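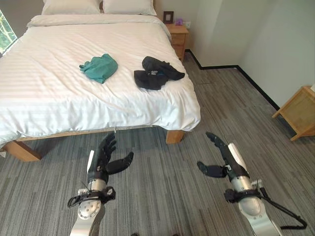 The Spare Room at Osumstead, on Laundry Day

Sunday, August 20, 2023

Every house has one bed that works harder as a table. Ours is the double in the spare room, and it gets more clothes than guests.

The bed frame first. Honey-colored wood, with legs like butcher blocks, and a nightstand to match. We bought the set secondhand in June, and it took two of us and a bad word on every stair to get it up here. The little white tag still hangs from the foot rail. I have been meaning to snip it for 10 weeks.

White duvet, faint stripe, two white pillows. The stripe is the sort of detail you pay for and then need a sunny day to find. Teal on the left, black on the right, and no folding to report.
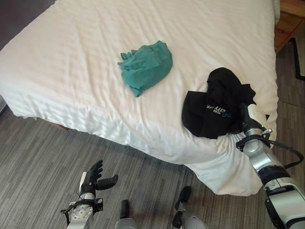
CLOTHES, UNFOLDED

The black one has printing on it, and the most I can get out of it upside down is something like "CITY." Which city is between the shirt and whoever irons it. It has claimed the corner nearest the front, where the duvet has gone into a heap of its own in sympathy.

The teal one is smaller and no better behaved. My folding method has three steps and I usually stop after the first, which is putting things on the bed.

More rooms: Kitchen | Back Stairs | Landing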